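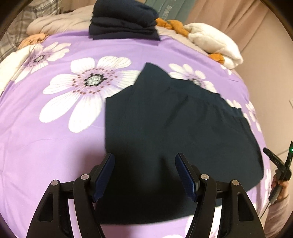
Mardi, 6 h 40. Réveil avant l'alarme. Température de l'atelier : 18 degrés, hygromètre stable depuis la veille. La colle d'os mise à gonfler hier soir a absorbé toute son eau, les perles sont translucides jusqu'au cœur. J'ai lancé le bain-marie et relu les notes de la semaine en attendant.

L'harmonium est un Hakala à 2 jeux, pédalier simple, caisse en chêne. Numéro de série illisible, le tampon à l'intérieur du couvercle ayant été recouvert de vernis par un réparateur précédent. Le même a bouché les fentes de la table avec un mastic gris qui s'effrite dès qu'on y passe l'ongle. J'en ai retiré une pleine boîte à cigares.

État des lieux à ce jour :

Soufflerie : pompe gauche refaite, pompe droite à refaire. Réservoir démonté, toile d'origine cuite, charnières en peau encore souples côté dossier.
Anches : 42 sorties, nettoyées et rangées dans l'ordre. Deux lames portent une trace de lime ancienne au talon, je les surveille.
Soupapes : feutres mités à partir du deuxième do, peaux en bon état en dessous.
Clavier : mortaises à regarnir, placage sain.

Pompe droite

Déposé l'ancienne toile à la vapeur. Méthode lente mais propre : un linge humide, le fer réglé bas, puis la spatule dans le sens du fil. La toile vient par bandes. Il reste une pellicule de colle brune que j'éponge à l'eau tiède et que je gratte une fois ramollie. Sur la pompe gauche j'avais poncé, et le bois avait pris un creux le long de l'arête. J'ai dû compenser par une bande de peau supplémentaire. Je ne recommence pas.

La toile neuve vient de chez Dumano. Coton caoutchouté, plus fin que l'ancien, avec un toucher un peu savonneux. Essai d'étanchéité sur une chute : bouche appliquée au verso, on souffle, rien ne passe. Essai de pliage : la marque disparaît quand on repasse le pouce. Leur catalogue propose une qualité plus lourde, que j'ai écartée parce qu'elle raidit les coins et que les ressorts du Hakala sont faibles. Vieira soutient le contraire. Il a garni le sien en qualité lourde et il joue debout sur ses pédales comme un cycliste en côte.

Tracé du gabarit sur papier kraft, report sur la toile, découpe à la roulette. Marge de rabat identique sur les quatre côtés. Encollage de la planche fixe d'abord, serrage, attente. Puis la planche mobile, ouverte à sa course maximale et calée avec deux tasseaux. Les coins en dernier, avec les goussets de peau parés au couteau. Le parage m'a pris la plus grande partie de la matinée. La lame du couteau s'émousse vite sur cette peau, je l'ai reprise trois fois sur le cuir.

Résultat du premier essai : la pompe se referme lentement quand on obture la soupape de sortie. Fuite légère au coin arrière gauche, repérée à la flamme d'une bougie. Reprise avec une pointe de colle chaude poussée au pinceau fin. Deuxième essai demain, à froid.

Anches

Lavage à l'eau tiède et au savon neutre, séchage immédiat, brosse douce du talon vers la pointe. Jamais dans l'autre sens. Le laiton a repris une teinte égale, sauf dans le grave où subsistent des piqûres vertes. Je n'y touche pas tant que la note parle.

Relevé des fréquences sur l'appareil de table, pression de bouche, donc valeurs indicatives. L'une des lames de l'aigu, notée si4 dans mon carnet, donne 500 Hz sec, et l'aiguille ne bouge plus quel que soit le souffle. Une autre flotte et s'éteint. Je soupçonne un grain de poussière entre la lame et le châssis, passé une bande de papier à cigarette, sans changement. À revoir sous la loupe. Vieira conseille de pincer légèrement la lame à mi-longueur et de la laisser claquer une fois. Procédure notée, non appliquée.

Le diapason général reste une question ouverte. L'instrument est bas par rapport au piano de la salle de Brusitz. Remonter l'ensemble veut dire limer chaque pointe, et une lame limée ne se remplit pas. Je garde le diapason d'origine et les chanteurs transposeront, ou bien ils chanteront bas.

Courrier, midi

Lettre de Brusitz. La salle est libre en novembre, un soir de semaine, sans chauffage avant dix-sept heures. Conséquence directe pour l'accord : laiton froid, note plus haute, et dérive pendant toute la première partie. J'ai répondu en demandant que l'on ouvre le chauffage à midi. J'ai demandé aussi la largeur de la porte latérale. La caisse passe sans les poignées, à condition de déposer le pupitre.

Appel d'Everaldo Vieira juste après. Il apportera le registre de voix céleste de son propre instrument pour comparaison, et ses partitions du fonds Nukumby, recopiées à la main. Le chiffrage de la basse y est fautif en deux endroits, je les ai marqués au crayon sur mon exemplaire. Il n'est pas d'accord sur le second. Discussion longue, sans conclusion. Il tient à ce que la reprise se fasse sur le jeu doux seul, ce qui suppose que la fuite du sommier soit réglée d'ici là. Elle ne l'est pas.

Après-midi

Sommier posé à plat sur l'établi, règle en acier, jeu de cales. Creux au centre, côté basses. La peau de portée compense une partie de l'écart, le reste siffle. Deux solutions : rabot à dents sur toute la surface, ou doublage de la peau sur la seule zone creuse. La première est définitive, la seconde réversible. J'ai retenu le doublage, en peau fine, bords amincis pour éviter la marche. Coupé, ajusté à sec, pas encore collé.

Regarni six mortaises du clavier en casimir rouge. Le vert était épuisé. La différence de couleur ne se voit pas une fois les touches en place. Jeu latéral correct sur cinq, la sixième frotte par temps humide et frottera encore.

Arrêt à 17 h. Odeur de colle dans toute la maison, y compris l'escalier.

Soir

Tenue de concert à prévoir : du sombre, sans bouton métallique à hauteur de pédalier. Regardé ce qui pouvait convenir dans le bleu marine, étalé sur le dessus-de-lit lilas à grandes fleurs blanches. Des plis à reprendre dans la longueur, des fronces vers le haut à ne pas écraser. Repassage reporté, le fer est encore taché de colle brune et il faut d'abord décaper la semelle.
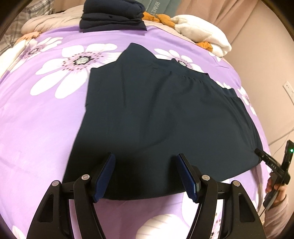
À faire demain

Deuxième essai d'étanchéité de la pompe droite, à froid, avant tout autre travail.
Coller le doublage du sommier, serrage sous plaque, une nuit entière.
Loupe sur la lame muette. Si rien n'apparaît, l'échanger avec sa voisine de châssis pour savoir si le défaut suit la lame.
Commander chez Dumano : feutre de soupape, casimir vert, peau fine. Vérifier le délai avant de payer.
Semelle du fer : vinaigre tiède, chiffon, pas d'abrasif.
Recopier au propre les deux mesures contestées et les envoyer à Vieira.

22 h 15. Hygromètre monté de trois points depuis la pluie. J'ai refermé la fenêtre de l'atelier et laissé le réservoir suspendu -- posé sur chant, il vrille. La pompe droite est restée ouverte sur ses cales. Au toucher, le gousset arrière colle encore un peu aux doigts.

3 commentaires -- 2 partages

Entrées récentes
Pompe gauche : l'erreur du ponçage
Retirer un mastic gris sans arracher le fil du chêne
Parer la peau, choix du couteau
Le fonds Nukumby, notes de lecture
Démontage du Hakala, premier relevé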